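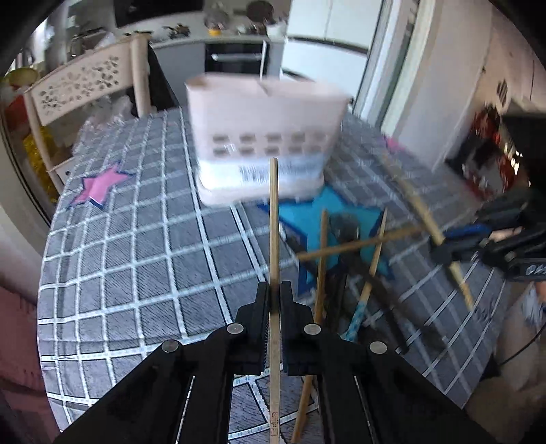 Chopsticks and spoons need a place where they can stand and let the water go out. For this purpose we offer the Driltano utensil caddy, which is made for the small kitchen, the student room and the family table. The model in pale pink is open at the top and has a divider inside, so you can keep the long sticks on one side and the spoons on the other. In front there are two rows of small holes. Air comes in through them and your utensils dry faster than in a closed cup.

The caddy is light, only 200 g, and stands 15 cm high. Cooking chopsticks and spatulas are longer than this, so they look out well over the top and are easy to take with wet hands. One caddy has space for 12 pairs of normal chopsticks, or fewer if you also want to keep spoons in it. We tried it with plain wooden chopsticks, with patterned ones and with clear plastic spoons, and all of them went in without pushing. 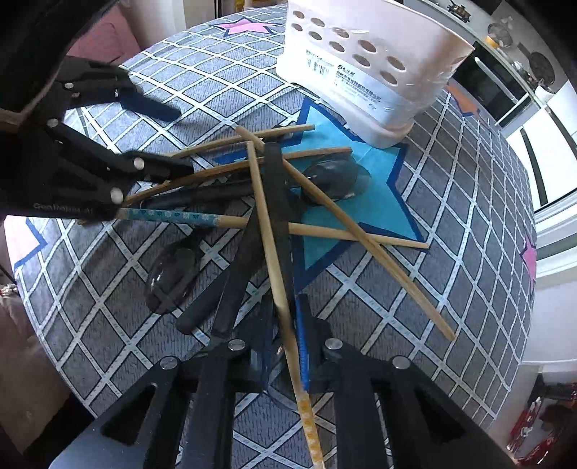
Product details

Name: Driltano utensil caddy
Material: plastic
Height: 15 cm
Weight: 200 g
Color on this page: pale pink
Sold by: Urniven Home Goods
In the package: one caddy. Chopsticks, spoons and other utensils are not included.

How to clean it

Please wash the caddy by hand before the first use, with warm water and a little dish soap. A bottle brush is good for the corners next to the divider. Do not put it in the dishwasher and do not place it next to a hot stove. If the water in your area leaves white marks, let the caddy stand in water with vinegar for 15 minutes and rinse it well.

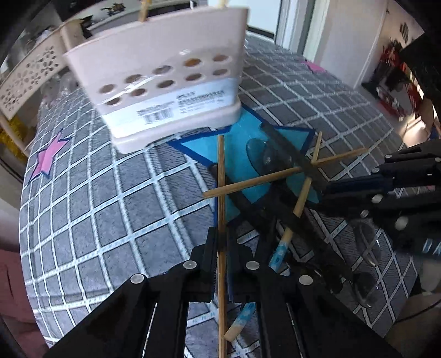 Every caddy comes from our warehouse with the product label still on it. You find it low on the front, with the barcode at one end, and you should take it off before washing. Warm the paper with a hair dryer and pull slowly from one corner. Wooden chopsticks can stand in the caddy with their ends above the top, as they do here, and we advise to put the eating ends up when they are freshly washed.

What our customers ask

Can I use it for other things?
Yes. Merike Strazds from our customer service has one on her desk for pens and a ruler. Very thin things, for example toothpicks, can fall out through the holes.

Does it fit in a drawer?
It is made to stand on the counter or the table. In a deep drawer it can lie on its back, but then the water does not run out so well.

Can I return it?
You can return an unused caddy with its label. Write first to Abdelkrim Fahmy at our returns desk and give your order number.

Shops that want to order in larger quantity can ask for our price list. The next delivery of this color is planned for November.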